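Open Day at Stulteck: The Kitchen Robot, Up Close

Posted 3/26/26 by Comfort Lamptey

I signed up for the Stulteck open day expecting to be sold something, and I was. The company had set up a demo kitchen in its Arboleda building and ran the same short show every 20 minutes. I stayed for 3 of them. The brochure says the arm "learns like a person does." I have taught 2 teenagers to cook, and I have my doubts.

The talk before the demo was long on promises. We heard about restaurants, hospitals, and older people living alone. When a man near me asked what the arm does if a drawer is stuck, the presenter said that was on the roadmap for May. A woman from Lornel, which makes countertop appliances, asked about cleaning and got a similar answer.

I will give them this much: it was a real arm in a kitchen with real stuff in it, and they let us stand close. Last year's Zindach event had a video and a plate of cookies.

Still, I'd like to see it in my kitchen, where the mail lives on the counter and the good knife is never where it should be. The operator kept a hand near the stop button through all three shows – sensible, but it doesn't make me want to leave the room while it works.

The arm over the cutting board, with a knife on the counter by the gripper and strawberries on the tray to the right. 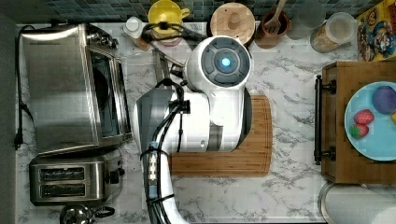 Then there's the price. The only figure I could get was 500 a month for a lease, with setup "quoted separately." I asked what setup usually costs and was handed a card with a web address on it. For that money I can put up with chopping my own fruit.

They are taking names for the next open day. I put mine down – I want to ask about the drawer again.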